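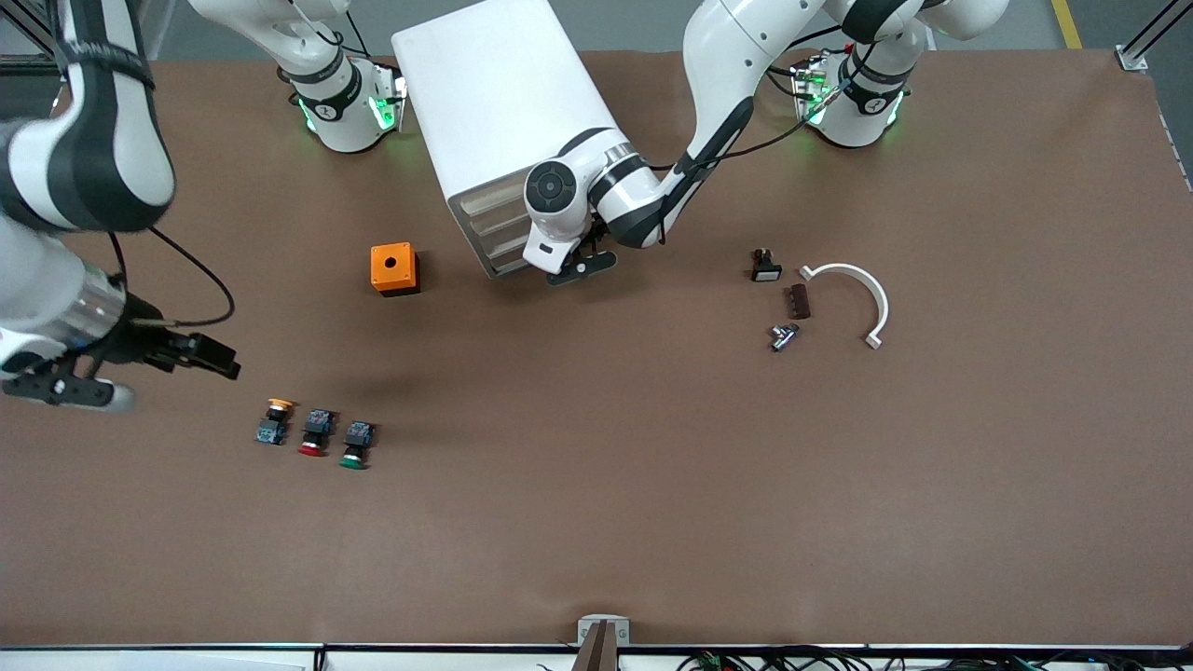 Small electrical parts spread out on a brown tabletop.

The repair evenings are back, and the shelf is already full!

What a start to the year. When we opened the doors of the Kulura hall again after the winter break, we expected a quiet first evening, a few lamps and maybe a toaster. By half past six there was a line down the steps, and people were swapping stories about the things in their bags before they had even signed in. One woman had her grandfather's radio wrapped in a bath towel. A boy had brought a keyboard with three dead keys, all of them (he said) the ones he needed most.

If you haven't been before, it works like this. You bring something that has stopped working, you sit down next to somebody who likes fixing things, and you look at it together. You don't hand it over and go home. The sitting down is the whole fun of it, and you leave knowing what a fuse looks like from the inside. There's no charge, but there is a jar by the tea urn, and it keeps us in solder and fuses.

Usha Kulkarni has taken over the lamp table, and I can't say enough good things about how she runs it. She starts everybody off with the plug. Is the cord grip holding? Is there a loose strand of wire where there shouldn't be? You would be amazed how many lamps go home after that with a new plug and nothing else done to them. She has also started a drawer of old switches, sorted by type, and if you have any at home in a jar or a biscuit tin, she would love to see them. Rocker switches are wanted most. Please no more doorbells — we have plenty.

The radio, by the way, plays! It took two evenings and a replacement capacitor, and when it finally crackled into life it was tuned to a football match and half the room came over to listen. The keyboard is still with us. Two of the keys have come back and the third is being stubborn.

A few things to know before you come. Please bring the charger or power cord if your item has one, even if you're sure the cord is fine. Empty the crumbs out of toasters at home. We can't take microwaves or anything that runs on gas, and we don't do phone screens at the moment, though Aishwarya Hegde is hoping to start a phone table once she has found a second pair of hands. If that might be you, have a word with her at the tea urn. She's very good at talking people into things, so be warned.

We're also putting together a borrowing box, which I'm really excited about. The idea is that members can take home a multimeter, a set of small screwdrivers or a soldering iron for a week and bring it back the next time. Dundance, the hardware store on the corner, has given us 4 screwdriver sets to get it going, and we've promised to send them a photo once the box is painted. It'll be green if I get my way. There is another camp that wants yellow.

The winter raffle brought in $1187, which was well beyond what we hoped for. Part of that has gone on a proper magnifying lamp with a clamp, so no more squinting at circuit boards under the hall lights. Thank you to the Tripathi bakery for the big fruitcake, and to whoever won it and then cut it up and passed it around before the draw had even finished. It was delicious.

Our next evening is 16 February 2023, doors at six, last items in by eight. The side entrance is the one to use, as the front steps are being redone. There are 16 places at the tables at any one time, so you may have a short wait, but there's tea and there's usually something half taken apart to look at. Children are very welcome with a grown-up, and there will be a box of old remote controls for them to open up.

And if you have a broken hair dryer, please come early. The hair dryer line was out of control last time.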